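The first thing the owner of Porketti wants to talk about is the onions. We've come to ask about the restaurant, the move to Gastow, the menu that changes with the weather, and we get to all of that eventually. But a sack of onions came in that morning from a grower near Jirkov, and she is thrilled with them.

"Smell that!" she says, pushing half of one across the counter. "You could build a whole soup on that and a bit of butter and go home happy."

Porketti seats 30 people, which she insists is the right number. Her last place, over in Ackroyd, seated far more, and she remembers spending most nights at the door with a clipboard while somebody else cooked. She wanted to be back at the stove. When the old hardware store in Gastow came up for rent, she drove out in the rain, stood in the empty front room and signed that same week.

"My accountant was not pleased," she says, laughing. "He's fine now. He eats here."

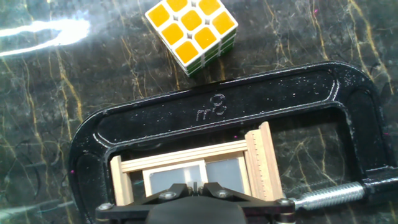

Her sister wondered at the time whether a town this size would turn out for slow-roasted pork and handmade noodles on a cold night in November. It did, and then some. They sold out on opening night before the second seating, and she ended up feeding the last table eggs and toast (they've been back nearly every month since, and they still ask for the eggs).

The pork is the thing people drive in for. It gets rubbed with fennel, garlic and lemon peel, rolled up tight and tied, then goes into a low oven for nine hours. She used to hurry it along at a higher heat and she's still a little embarrassed about that.

"It tasted good, sure, but it fought back," she says. "Now you can cut it with a spoon. I get excited every single time I open that oven door, and I've been doing this for years!"

The noodles are newer. She taught herself from library books, one shape at a time, and threw out a lot of dough along the way. Her favorite is a thick, rough-cut ribbon that holds on to the pan juices. She makes it in the afternoon with the radio up loud, and regulars who walk past the window know to wave but not to come in and chat, or dinner runs late.

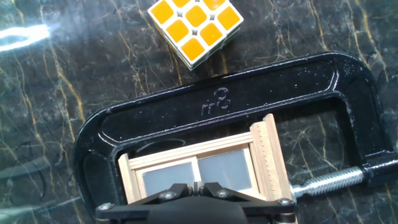 One regular told us the ribbon noodles are good but the beans are better, and that anybody who skips them is missing the best thing in the house. The owner nearly jumps off her stool when we pass this on.

"Yes! Thank you! I've been saying it!" The beans cook overnight with sage and the rind from the end of the cheese. They cost very little to make, and she'd happily put them on every plate for free. Some nights she does.

So what's next? A second place is out of the question. She'd like a bread oven out back, and she has her eye on a pear tree that leans over the fence from next door. The neighbors have already said she can pick whatever drops on her side.

"Pears and that pork," she says. "With a little black pepper. Come back in the fall and I'll show you."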